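Report of Visit: Robot Cell Maintenance Program, Troncoso Training Center

Prepared for the Technical Programs Office, Marwood Institute
Wednesday, July 8, 2020

Purpose of the Visit

The Marwood Institute is preparing to install its first small robot cell in the electronics teaching wing. Before the purchase is approved, the Technical Programs Office asked for a report on how a comparable cell is set up and maintained in daily use. Troncoso Training Center in Grillcombe agreed to receive two members of staff. The visit was made by Miyuki Iwasaki, laboratory supervisor, and the undersigned. Our host was Milagros Macapagal, who is responsible for the cell and for its simulated counterpart.

The center calls the cell Altus. It is used to train control programs that handle tabletop equipment with sliders, buttons and ports. Each program is developed in simulation and is released to the physical cell only after review. Our visit was concerned mostly with the simulated side, as it is there that the setup work is done and most faults are found.

Arrangement of the Cell

The layout is deliberately plain. One arm serves one table, and a single device is placed within reach at a time. Ms. Macapagal explained that earlier layouts had held several devices together, and that the staff had spent more time correcting the layout than testing the programs. The present arrangement was adopted in May of last year and has been changed only in small ways.

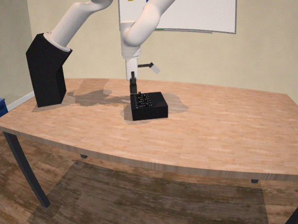
Mounting is the first item on the center's setup sheet, and it received more of our time than we had planned. The angle at which the base is fixed governs every position the arm will later be asked to reach, and an error entered at this stage is carried through the whole program. In the Altus model the white base flange sits on the slanted top of a black pedestal, and the pedestal stands directly on the tabletop, so the tilt of that upper face has to be entered along with its height. Ms. Macapagal keeps both values on a single record, which is signed by the person who measured them and by a second person who has checked them. The same record is used for the physical cell. When the two disagree, the physical measurement is repeated before anything is altered in the model.

The position of the device is handled separately. The center does not fix it to the table. The program is given a starting position and a permitted range of rotation, and trial runs are made across that range. Ms. Iwasaki asked whether a fixture would give better results. The answer was that it would give more consistent ones, but that the programs would then perform poorly whenever the fixture was removed. We noted this for our own planning, because our students will be placing equipment by hand.

Daily and Weekly Care

The staff begin each working day with a short check. The arm is returned to its home position, the gripper is opened and closed, and the reported finger positions are compared with the stored values. The check is done in the simulation first and then on the physical arm. It is recorded on one line of a log sheet. We were shown the sheets for the past quarter and found them complete except for two days in the spring when the building had no power.

A longer procedure is carried out after every 200 runs. It covers the following:

Base bolts and pedestal fastenings
Cable routing along the arm
Finger pads and their fasteners
Contact settings for the table and the device
Lighting and shadow settings in the model
Backup of the day's configuration

The finger pads of the physical cell are replaced at 350 runs whether or not they appear worn. The center had previously replaced them on inspection alone, and two operators often reached different conclusions about the same pad. A fixed interval ended the disagreement. The cost is modest, and a spare set is kept in a labeled drawer beside the controller.

Correction of a Clearance Fault

During the afternoon we observed staff working through a fault that had been reported the previous week. Several trial runs had stopped early with a contact warning, although the program had not yet called for the gripper to touch the device. Ms. Macapagal used the case to show us the center's usual method: stop the run, save the state, examine it from more than one viewpoint, and change one setting only before running it again. 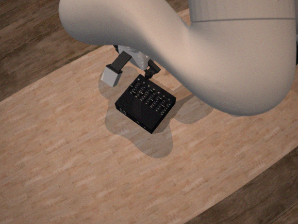
Clearance between the gripper and the device is reviewed from a high viewpoint, where the approach can be judged against the edges of the housing. The staff prefer to do this with the device turned at an angle to the arm, as the corners are then the first places where an unwanted contact will occur. In one of the saved states the black finger was immediately above the top corner of the device, close to the end of the line of small light gray dots. The light gray block on the other finger lay off to the side, with a strip of shaded wood between it and the housing. Attention was therefore given to the black finger, and to the contact shape assigned to its pad in the model.

The contact shape was found to be larger than the visible part by 4 millimeters on one side. An operator corrected the value, entered the change in the log, and repeated the run from the saved state. The warning did not return. The operator then ran eight further trials with the device at different rotations before the fault was closed. We were told that eight is the standard number for any change to the gripper.

Observations

The written records impressed us more than the equipment did. Each change can be traced to a person and a day, and new staff are taught the log before they are taught the controls. Ms. Iwasaki has requested a blank copy of the mounting record and the run sheet, and both will be attached to the planning file when received.

We were less certain about the lighting check. It is done by eye, and there is no agreed reference for what is acceptable. Ms. Macapagal acknowledged this and said that a set of reference views is being prepared.

Recommendations

The Institute should adopt the two-signature mounting record before installation begins. Finger pads should be replaced at a fixed interval and budgeted for accordingly. One member of the laboratory staff should be named as keeper of the log, with a deputy for periods of leave. A second visit to Grillcombe is suggested once the reference views are available.

Copies: Technical Programs Office; Electronics Laboratory; Facilities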